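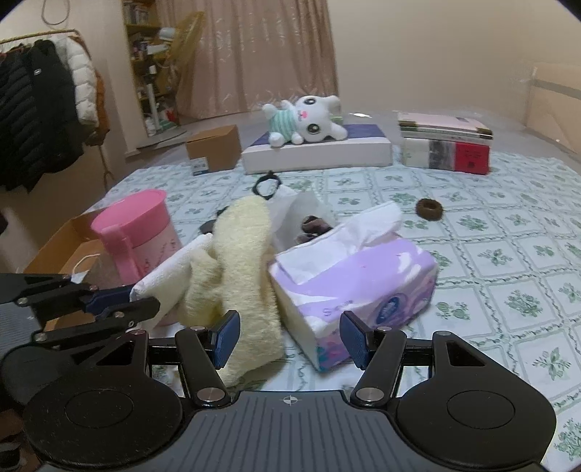 3 min read

Home | Stories | Archive | Submit | Contact

The Level at Vollside

The gauge house at Vollside has one door, one window and a well that goes down 22 feet to the level of the reservoir. A float sits in the well. A wire runs from the float over a pulley to a pen, and the pen draws a line on a paper drum. The drum turns once a week. The reader changes the paper, writes the level in the log, and telephones the figure to the office at Vollatton.

The reader had held the post for nine years when the line went flat.

It was August. There had been no rain since the start of the month, and the valley towns were drawing at the summer rate. Under those conditions the level drops an inch and a half a day. The line on the drum should have sloped down to the right. It ran level for two days, and the reader assumed the float had stuck.

The procedure for a stuck float is short. Lift the wire by hand, let it go, and see whether the pen returns to the same place. The reader did this four times. The pen came back to the same place each time. The reader then took the lamp outside and read the painted staff on the dam face, which has no moving parts. The staff agreed with the pen.

The office at Vollatton asked for the figure to be repeated. The reader repeated it.

"Outflow is normal," the office said. "You should be down three inches."

"I have the staff in front of me."

"Then something is coming in."

There are two streams into the reservoir. One is piped and metered, and the meter showed 80 gallons a minute, a dry-weather flow. The other is the Duda, which is not metered. It comes down from Skirnero on the north side and is normally dry by the end of July. The reader walked up to it the next morning with a bucket, a watch and the log. The bed was dry from the inlet to the road bridge. The stones had dust on them.

The reader wrote: Duda, no flow, 7:40.

Skirnero itself had been under the water for longer than the gauge house had stood. The upper farms were still there, above the line, and kept the name. The lower village had consisted of a mill, a chapel, a school and a row of houses with a common well. The survey sheet in the gauge house drawer showed all of them in thin brown ink, with heights. The well was marked at 562 feet. Someone had written beside it, in pencil, "not capped."

The reader had seen the sheet many times and had not read that note before.

A well holds water at the height of the water table. If the reservoir falls below that height, an open well on its floor will run the other way and feed it. The amount would be small. To hold the level of a reservoir that size against the summer draw, it would take a great many wells, or one that was not behaving like a well. The reader worked it through on the back of a spoiled drum paper and got the same answer both times.

On the third evening there was no wind. The reader took the boat out, lined up the two marks given on the sheet, and stopped rowing where they crossed, 500 yards from the dam. The surface there was smooth in a circle a little wider than the boat was long. Outside the circle there were small ripples from the oars. Inside it there were none. The thermometer, let down on its cord, read four degrees colder than it had at the landing.

The reader sat there until it was too dark to see the scale, then rowed back and telephoned.

"Same figure," the reader said.

"Did you find the source?"

The reader looked at the sheet. The pencil was soft and would have come off with an ordinary eraser.

"No flow in the Duda," the reader said, and the office wrote it down.

The line stayed level for eleven days. On the twelfth it rained, and the pen began to climb, and after that there was no way to separate one inflow from another. The reader changed the paper at the usual hour, dated the old one, rolled it and put it in the drawer with the sheet.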